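# Week 4: Bulk Density and Storage Loss

HOSP 2271, Commercial Kitchen Operations 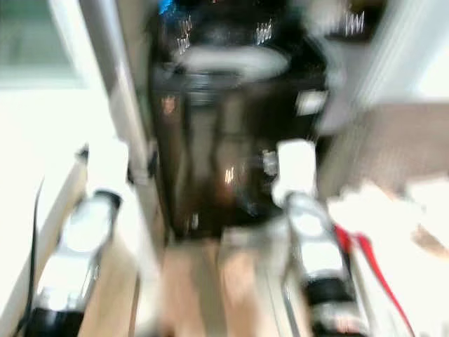

*Prepared by the Hospitality Programs Unit, Sinda Institute. Revised February 13, 2022.*

## 4.1 Terms

**Bulk density** is the mass of a dry good divided by the volume it occupies in its container, air spaces included. It differs from the density of the individual grain or particle and changes with handling. Flour that has settled in a bin will give a higher figure than the same flour freshly sifted.

**Storage loss** is the difference between mass received and mass issued over a stock period, expressed as a percentage of mass received. Spillage, pest damage, moisture change and unrecorded issues are all included unless the stock sheet provides a separate column.

## 4.2 Worked calculation

The Partanen campus kitchen received 578 kg of plain flour in December. Issues to the bakery section came to 413 kg, and the closing stocktake recorded 147 kg on hand.

- Accounted for: 413 + 147 = 560 kg
- Loss: 578 − 560 = 18 kg
- Storage loss: 18 ÷ 578 = 3.1 per cent

Students should note that the closing stock is weighed. Estimating it from bin volume introduces the settling error described in 4.1, and marks will be deducted where this is done without a stated bulk density.

## 4.3 Rotation

First in, first out applies to all dry goods. Wholemeal flour, nut meals and milk powder have a shorter shelf life than plain flour and are to be labelled with both the date received and the date opened. Decanted stock keeps the date of the original bag. New stock is never emptied on top of old.

## 4.4 Reading and assessment

Read Chapter 3 of the unit manual and the Pranolow stock sheet before the tutorial. The Sterkomlow sheet uses litres in the issues column and must be converted.

The stocktake exercise is worth 30 marks. Show all working, and give percentages to one decimal place.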